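Traian Bogdan on slowing down, thumbs and the one scale he won't teach

Typed up fast from my notes, so forgive the gaps. December 2021, two hours on the phone, my tea cold by the end of it.

Traian Bogdan has played lead for Skadarum since the first record and taught on the side for longer than that. The new one, Komlow, came out in September. Mostly instrumental. Lots of slow tunes. I wanted to talk about fingerpicking and he wanted to talk about rhythm, so we did rhythm.

"People write to me about solos," he says. "Which mode, which pick, what string gauge. Then they send a clip and the foot is not tapping. Nothing is tapping. The notes are right and they are all in the wrong place."

So what does he tell them? Play less. Put the metronome on 66 and play one chord, four to the bar, until it bores you. Then keep going.

"Boredom is where you start to hear it. You hear that beat three is always early. Everybody's beat three is early. Mine was early for years, my brother told me and I didn't speak to him for a week."

He grew up with his grandfather's accordion in the next room and says that's where the left hand comes from, all those quick little turns. The guitar came at fourteen. A nylon string with a crack in the top, then a Zamfir copy of something better, bought off a wedding band. He still has the Zamfir. It's on two tracks of Komlow, the opener and the one in 7/8.

About the 7/8. I have tried to count it and I can't.

"Don't count it," he says. "Say it. Quick, quick, slow. Two, two, three. Walk around the kitchen saying it. If you count to seven you are always arriving late to one, you are doing sums."

I've since tried this. It does work, a bit. Better on the second evening.

The fast tune everyone asks about is "Fernar", which sits at 146 on the record and goes quicker than that live. He learnt it at 89, he says, and stayed at 89 for most of a summer. Not moving up two clicks a day like the books say. Just stayed there.

"When you go up a little every day you bring all the mistakes with you. They get faster too. I waited until it was easy, I mean stupid easy, talk to my wife easy. Then I went straight to full speed to see what broke."

What broke?

"The thumb. Always the thumb."

Cue a long bit about thumbs that I only half got down. Gist of it: he keeps his behind the neck for anything with stretches, and lets it come over the top for bends and for muting the low E. He switches without thinking and he thinks teachers who ban the thumb over the top have never bent a string in front of an audience. Also he files his nails every other day, glass file, no varnish.

I asked about the scale. There's an old interview where he said he would never teach the blues scale to anyone and he got a lot of angry post for it.

"I got 29 letters! Real letters, with stamps." He's laughing. "I said it badly. I love those notes. But you give a student that box shape and he moves in, he puts up curtains. Two years later he is still there. So I teach them the tune first. Learn ten tunes by ear, sing them, and then I say, look, you know this scale already, you have been using it."

Singing comes up a lot. He makes every student sing the line before they play it, adults as well, and says the shy ones end up the best because they pick the notes so carefully.

Tamsin Whitlock plays fiddle on four of the tracks and came on the line for the last part. She'd never played in odd time before the sessions. "I was terrified," she says. "Traian sent me home with one tune and told me not to write it down. I wrote it down. He could tell straight away, he said I was playing like I was reading."

Was she?

"In my head, yes. I could see the page." She learnt the rest from recordings, phrase by phrase, and says she's kept the habit with everything since. Takes longer to get in but stays in. She's also gone off shoulder rests, which is a whole other interveiw.

Last question to Traian, the dull one, what should somebody do tomorrow with half an hour. He didn't stop to think.

"Ten minutes one chord with the click. Ten minutes one tune by ear, slowly, sing it. Ten minutes play anything you like, badly, loud. And tune the guitar first. You would be suprised."
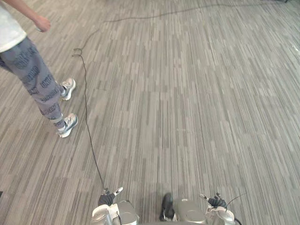 I did ask about gigs before he rang off. They're hoping for spring, small rooms, with Tamsin along for most of them. He wants to do the slow tunes first and make people wait for "Fernar". Tamsin wants it the other way round. They were still going at it when I hung up.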